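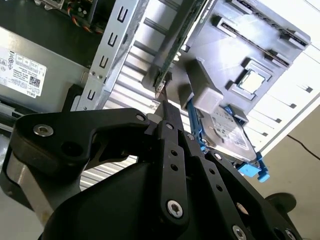
Tamunoemi Okonkwo fixes old computers for people who thought they were done with them, and I could watch her do it all day! Her shop, Keteo, sits behind a bakery in Bridley and smells like cinnamon until noon. She grew up taking radios apart, and an open desktop tower still makes her grin.

Most of what comes in needs a cleaning, a bigger drive or a new fan (around 70 bucks, usually less).

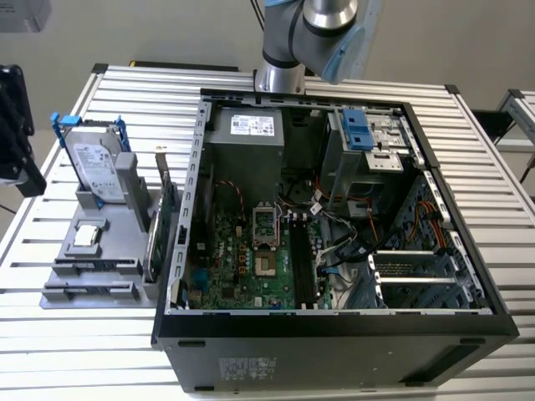 Her neighbor Lawal Osagie brought in the family machine last February, with 16 years of choir recordings on it. She works the way her uncle taught her: side panel off, the black case laid flat so the inside faces up, then a long look before any screwdriver comes out. The recordings all came back. 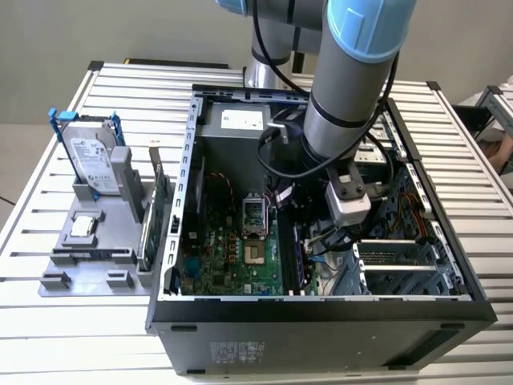

Lawal cried a little, then played her three of them right there at the counter. She hums one of the altos' lines now while she sweeps up.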